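Skurkier Opens Its Doors and Hides the Bats

The Skurkier works makes cricket bats, and once a year it lets the public in to watch. I paid my two pounds, signed a form about splinters and joined a tour led by Etelka Borbély, who walks faster than most fast bowlers run in.

First stop was the drying shed. The willow sits there until someone decides it is ready, and that someone was at lunch. We admired the stacks. Next came the pressing room, where a bat goes through the rollers under a load Etelka declined to name, with a look suggesting I worked for Brokon.

The knocking-in bench was the best of it. Wafula Rugemalira let each of us have a go with the mallet, then quietly took the bat back and started over. He gives a good one 1,000 taps before he'll put a sticker on it. My share was 110, and my wrist has filed a complaint.

The shop at the end had the Mussa, their top model, at 226 pounds. I asked if it would help my average. Etelka asked what my average was, and then showed me the gloves.

Tea was included. The cake had gone by the time our group got there, the earlier tour having batted long.

Last updated 31st July

Shares: 110
Comments: 2

Jeptoo Kirui
Same tour, earlier slot. The cake was lemon.
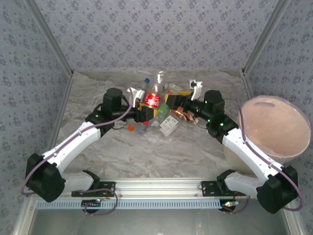
Sharon Makori
I bought a Mussa there in January and have been out for a duck with it twice. Lovely sound off the edge, though.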